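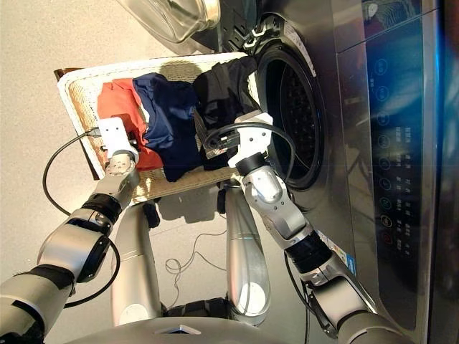 My neighbor thinks I build robots. I mostly argue about fingers. For most of March the argument was whether a two-arm machine loading a washer should have good fingers on both hands or good fingers on one and something cheap on the other, and I have come out of it with an opinion that has cost me a lunch and some goodwill.

The opinion is that people who compare grippers spend far too much time on the grip.

Every gripper I have ever been sold was sold to me on how it picks things up. The Stikier people have a lovely chart about it. The Zenulura people have a lovelier one, with gradients. Both of them will close on a tennis ball, an egg, a socket wrench and a paper cup, and both of them do it in a video with ukulele music. I have never needed a robot to hold an egg. I have needed one to let go of a sock.

Laundry is a rude test because cloth doesn't have a shape to hand you. You reach into a basket for the black one and you get the black one plus a sleeve of the blue one, which has been quietly wrapped around it since the dryer. Then you carry it eighteen inches to a round hole with a rubber lip, and the rubber lip would also like a piece of it. The picking up was the easy part. A pair of salad tongs can pick up a shirt.

We ran 141 loads, split between the two makes, same washer, same wicker basket, same sorry collection of clothes donated by Tyson Hiebert, who has since asked for the red one back. I won't give you the league table, partly because Sylvie Gauthier is writing it up properly and partly because it would flatter whichever one you already own. On getting hold of a garment the two were close enough that Sylvie and I could each claim a win, and did. On release they were miles apart, and so were the two arms of the same robot wearing the same gripper, which ought to have embarrassed everybody more than it did.

The difference was the cable.

A wrist camera needs a cable. The cable needs slack, so that the wrist can turn. Slack in front of a washing machine is a loop hanging exactly where the clothes go. Gaétan Gosselin spent two afternoons tuning finger force on the right arm before he noticed that the loop was rubbing on the door seal, and the arm was fighting its own wiring with great courage. He rerouted it with a strip of tape. The tape was the largest single improvement of the project. I have proposed that we publish the tape.

You will not find cable routing on a spec sheet. You will find payload, which for a pair of gym shorts is a bit academic. You will find stroke and repeatability, and a price. Ours was $1275 for the cheaper hand, before the adapter plate, which they sell separately in the same spirit that airlines sell you a seat.

Now, the case against me, as put by Kulsoom Rajput over the lunch I paid for. She says the fingers matter enormously and that I only think otherwise because I have been spoiled by two decent products. Put a bad gripper on that arm, she says, and I'd be begging for a chart with gradients. She is probably right about that. We did try an old Penner hand for 9 loads, and it went at the basket rim like a dog at a mailman. But nobody in the market for a gripper today is choosing between a good one and the Penner. They are choosing between two good ones, and they are choosing on the wrong page of the brochure.

She also says the second arm earns its keep, and here I've given ground. I wanted a dumb paddle on the left, something to steady the basket while the right arm did the work. It turns out to be nice when the basket-holding hand can reach in and peel off the sleeve that shouldn't be coming along. Fine. Two good hands. I would still buy the second one last.

What I'd like from the next rep who visits is about an hour with no ukulele. Bring the hand, bring the camera, bring the actual cable at its actual length, and mount it all in front of our washer with the door open. Then show me a hundred releases. I'll supply the clothes, minus Tyson's red one. The Gurura rep has already said yes, provided we sign something first.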